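Flultano Guides > Motion Software > Teaching a Two-Arm Task

6 min read

Section 4: Recording waypoints around an appliance

By now you have both arms talking to Rowbotham, our planner, and you're probably itching to make something move. Good! We'll use the coffee task, because it has one tight spot (the space by the drip tray) and plenty of open table everywhere else.

1. Open the Scene tab and load the table model. Add a box for the coffee machine, and draw it a little larger than the real thing, water tank included.

2. Add the teal tray as a low obstacle. People love to skip this one, and then the left wrist plans a path straight through it.

3. Select the left arm and bring the fingertips up beside the machine, near the drip grate. Save this pose as "approach".

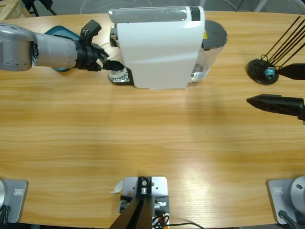

4. Set the speed limit to 25 percent before you go any closer. You can raise it later, once the whole path has played through cleanly a few times.

5. Park the right arm on its own side of the table and tick Hold. The planner will still treat it as an obstacle, so you don't need to draw a box for it.

CAUTION: Keep a hand near the stop button whenever you play back a new path, even a short one.

6. Put a clear glass under the spout, then record "grasp" with the fingers open and pointing at the glass. Leave the wait time at 900 ms to begin with.

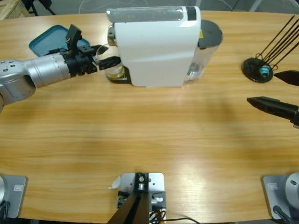
Figure 4-2. Left gripper at the glass, right gripper open.

NOTE: Clear glass can be hard on depth estimates. If the glass flickers in the preview, raise Frames to Average to 32 and refresh the view.

7. Click Save Task. Your waypoints will show up in the task list, ready for Section 5.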